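1/ Moved the produce out of the fridge and onto the white table, on the theory that I'll eat what I can see. I have been seeing it for several days now.

2/ Background: I signed up for the Kistmont box in November. You get whatever's good that week, and you don't get a vote. I grew up in Loltbridge, where a vegetable was something that came next to the meatloaf, so this has been educational.

3/ The plan was a plate for things I eat raw and a plate for things I have to cook. Green for raw, red for cook. I wrote it down and everything.

4/ Current standings:
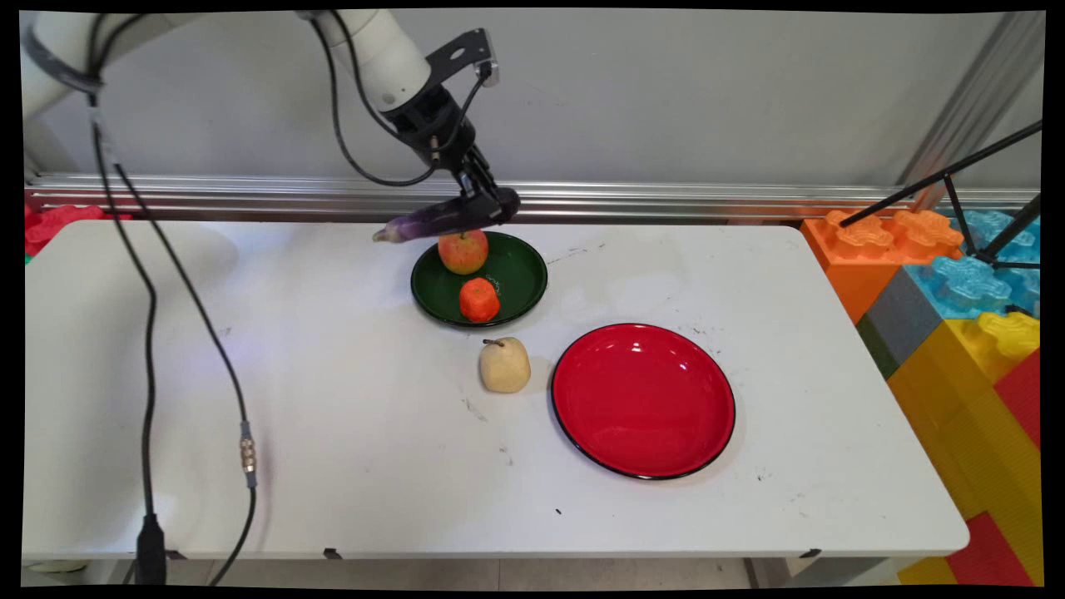
Green plate: apple, tomato. Red plate: nothing yet. Pear: undecided.

5/ The pear is on the table because it isn't ripe, and the system has no plate for not ripe. I have 2 plates. I looked at buying a third and then remembered that I'm one person with one pear.

6/ Yes, the tomato is on the raw plate. Yes, I might cook it. It can move to red when it has firm plans.

7/ The eggplant is the real problem. Longer than any plate wants it to be, and I've never finished one. I make a big pan of something, eat half, tell the other half I'll see it tomorrow, and we both know how that goes.

8/ Looked up what to do with it. The first recipe opened with nearly 2000 words about a summer on somebody's terrace before it got to salt. I read all of them. I could not tell you how much salt.

9/ The second recipe said "15 minutes, start to finish" and then step one was to let the slices sit for half an hour. I respect the confidence.

10/ Plates are Bortolotti, by the way, for the several people who will ask. Came from the outlet shelf. I like the black rim on both of them. It makes an apple look like it has an appointment.

11/ The table is a Skuster and I would like a word with whoever wrote "easy-care finish" on the tag. A white tabletop is a diary. Every pan I've slid, every jar I've dragged instead of lifted — all in there, in gray.

12/ There's one trail of smudges in particular that I've been calling temporary for weeks. Dots, dashes, a longer streak. If it's Morse code I assume it says "coaster."
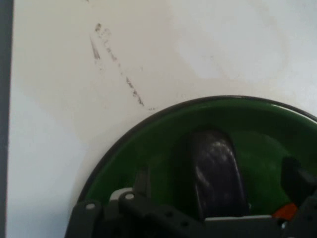
A reply already, and a firm one: baking soda and a damp cloth, small circles, leave the green scrubby sponge out of it entirely or you'll trade gray marks for dull patches.

13/ OK, thank you, I was in fact holding the scrubby sponge. It has been put down.

14/ Will try the baking soda in the corner where the toaster goes, so if it's a disaster I can park a toaster on it. This is how I make most decisions in the kitchen.

15/ Meanwhile two more of you have opinions about apples next to tomatoes. Something about one of them making the other ripen faster. Fine, but then shouldn't the pear be in there too? The pear is the one that needs the encouragement.

16/ Moving the pear to green. The system now reads "green: raw, or thinking about it."

17/ Next box comes soon and the email says to expect squash. Squash is a red plate item. I've measured nothing and I'm already sure it won't fit.

18/ Eggplant is tonight. Roasting it, long slices, too much garlic. If there are leftovers I'm putting them at the front of the fridge, at eye level, where I can ignore them properly.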